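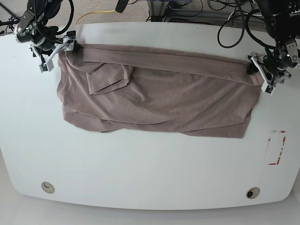 Driswood Robotics Laboratory is sharing notes this week on how operators teach our two-arm stations to fold clothing. The thread covers the method, the people doing the work, and the current state of the results. 1/21

The task sounds simple. A short-sleeved shirt is placed on the table in no particular shape, and the station must turn it into a folded bundle. Most adults do this without thinking about it. Writing it down as instructions for a machine has defeated several of our earlier projects. 2/21

For that reason the laboratory does not write the motions down. A trained operator performs the task through the robot, by remote control, and the system records each demonstration from start to finish. The learning software is then trained on the recordings. 3/21

The operator sits at a separate desk and holds two small control arms. When the operator's left hand moves, the robot's left arm moves with it. Closing the handle closes the gripper. There is no keyboard involved apart from starting and stopping a recording. 4/21

A note on terms. In our records, "left" and "right" always refer to the robot's own arms. Visitors facing the robot tend to reverse them, and so did two of our early data sheets. Those sheets have been corrected. 5/21

The present shirt collection is led by Perihan Bayram, who joined the laboratory in January from the textile testing group at Memeck. She wrote the folding procedure and trained every operator now working on it. 6/21

Her procedure asks for both grippers to hold the upper corners of the bundle before the next fold is made. Sleeves are turned inward first and laid flat on the body of the shirt. The upper edge is then doubled over into a band. 7/21

Perihan Bayram on why the middle of the fold receives so much attention: "A beginner worries about the finished shape. I ask them to watch the cloth halfway through, when it is wrinkled and uneven, and to keep going calmly. The robot needs to see how a person carries on from there." 8/21

Jersey fabric is a demanding material for this work. It stretches when pulled and creases when released, and the lower layers often slide out of line with the upper ones. A stiff cotton dish towel, which was our first training item, does very little of this. 9/21

The shirt collection now holds 600 accepted demonstrations. A further 95 were recorded and set aside, most of them for dropped corners or for long pauses while the operator considered the next step. 10/21

Set-aside recordings are kept. Nevzat Oral, who manages our data, is labeling the point in each one at which the fold went wrong. His team intends to use them to teach the system to recognize trouble early. 11/21

Pauses deserve a word of explanation. A person who stops to think is doing something useful. A robot trained on many such pauses learns to stop as well, and may then stay stopped. Operators are asked to plan the whole fold before they begin recording. 12/21

Training a new operator takes 40 practice folds under supervision. None of these are used as data. Operators report that the hardest adjustment is the loss of touch: the control arms do not pass on the feel of the cloth, and tension must be judged by eye. 13/21

Hüsnü Ateş, our longest-serving operator, advises new colleagues to look for creases running between the two grippers. "When they go straight and tight, you are pulling too hard. Bring your hands together a little and the shirt will settle." 14/21

We also tested teaching by hand, in which a person stands at the table and guides the arms directly. It is quicker to learn and gives a better sense of force. With two arms and one soft garment, however, a single person found it difficult to guide both sides at once. 15/21

Hand guiding remains our method for rigid items. The Plostska project, which concerns the packing of small metal parts, was taught entirely in this way, and its team has no plans to change. 16/21

Results to date. On shirts of the same type as those used in training, the station completed 300 unassisted trials last month. Folds were judged acceptable in most of them. Detailed figures will appear in the project report once the second reviewer has finished scoring. 17/21

The most common fault was a sleeve left partly outside the bundle. The second was a crooked lower edge, usually where one layer had slipped past another. Both faults also appear in the work of new operators, although experienced operators usually correct them before the final fold. 18/21

Shirts with buttons and collars are outside the present work. Long sleeves will be attempted next, with garments supplied by our partner Duman, and Perihan Bayram has begun drafting the procedure — it is already twice the length of the first. 19/21

Several readers have asked whether the station can match a person for speed. It cannot, and the current project does not set a target for speed. Magnus Baird, who directs the laboratory, has asked that reliability on a single garment type be settled before the pace is raised. 20/21

The laboratory receives visitors on Tuesday afternoons. Members of the public may try the control arms on a practice towel, with an operator present. Places are limited and should be requested through the front office. Questions on the folding procedure may be left under this thread and will be passed to Raimo Peltonen, who is answering on behalf of the team. 21/21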